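Calutell (grasp sequencing method)

Calutell is a method for training multi-fingered robot hands to sort and place small machine parts that differ mainly in size. It was developed at the Welmont laboratory by a group led by Ingegerd Backlund and is used chiefly with gears, bushings and similar parts. The method combines a learned grasp policy with a separate estimate of part diameter, taken from the finger joint angles once the hand has closed.

Background

Earlier sorting systems at Welmont relied on overhead cameras to classify parts before picking. Black gears of similar diameter were often confused, particularly when the teeth were short and the lighting was flat. The Kvam planner, an in-house predecessor, tried to correct this by taking a second image after each pick, which lengthened the cycle and still failed when the fingers covered most of the part. Calutell moves the size decision to the hand. The camera is used only to find a part and propose an approach direction.

Method

Training data consist of demonstrations recorded by teleoperation. Each demonstration covers one pick and one placement, and is stored as joint positions, motor currents and images from a head-mounted camera. The published set contains 1,320 demonstrations, of which 774 involve spur gears.

The policy runs in 2 stages. The first moves the hand to a pre-grasp pose above the part and closes the fingers until motor current reaches a preset limit. The second reads the closed posture, assigns the part to one of 6 diameter classes and selects the placement target. If the posture falls between classes, the hand opens slightly, turns the wrist and closes again — a step the authors call a regrasp check.

Work surface

Trials are carried out on a padded mat, which lets the fingertips press below the lower face of a thin part without stalling the motors. A shallow dish with a raised rim serves as the placement target. The rim matters to the result: a release made too low brings the fingers into contact with it, and such trials are scored as failures even when the part ends up inside.

A multi-fingered hand holds a black gear just above the quilted mat, with a smaller spur gear in the white square dish and two more gears on the tabletop at far left.
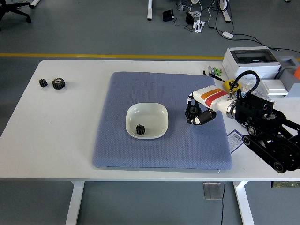
Limitations

The diameter estimate depends on finger calibration and drifts as the tendons stretch. Parts with a wide hub can be assigned to the wrong class if the fingers close on the hub instead of the teeth. Estell, a later variant, adds fingertip pressure sensing to detect this case, at the cost of a slower closing motion.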